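Kisudel Player Support
Ticket: Harvest Lantern event, mount egg not granted
Status: Closed
Opened by: Panya Kaewkla
Handled by: Matilde Nogueira
Server: Mullport

Panya Kaewkla wrote:
I turned in 50 lantern shards at the Gristach shrine last night and got a very nice fireworks animation and no egg. The shards are gone. The fireworks are also gone. I have relogged, cleared the cache, and reinstalled the game, which took longer than collecting the shards did. My mount is level 6 and has been unlocked since March, so please don't send me the article about unlocking mounts. I have read it. I could recite it.

Matilde Nogueira replied:
Hi Panya, sorry about the egg. I'm legally obliged by our macro to ask whether you've unlocked your mount, so consider it asked. Could you open Stable, then History, and tell me what the top line says? Also let me know whether your mailbox is full. Eggs go to the mailbox first and the stable second, and the game is shy about mentioning it when the first step fails.

Panya Kaewkla wrote:
Top line in History: "Exchange complete. Reward pending (2)." Mailbox is 50 out of 50, mostly daily login confetti that I've been saving for a reason I can no longer remember. 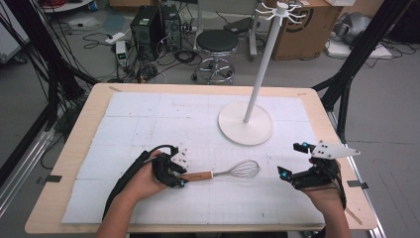 I deleted ten confetti mails and waited for the hourly refresh. Still pending. Then I changed channels at the Du Plessis gate, as somebody in guild chat swore by it. That person also swears by fishing in the rain for better drops, so make of it what you will.

Matilde Nogueira replied:
Guild chat wasn't far off this time. Changing channels does retry the delivery, but only if your stable has a free slot, and your account shows none. Please do the following:

Release or store one mount.
Leave at least one mailbox slot open.
Travel to another channel and back.
Open the mailbox before you open the stable.

Don't turn in more shards until the pending line clears. The shrine will cheerfully take them.

Panya Kaewkla wrote:
Stored the goat. Egg arrived, and a second egg right behind it. Am I in trouble?

Matilde Nogueira replied:
No, the (2) was the count. The event pays double on a first exchange, and the banner saying so is behind the chat window. I've passed that along to the interface team. Closing this October 30, 2020. Reply within the week if either egg refuses to hatch.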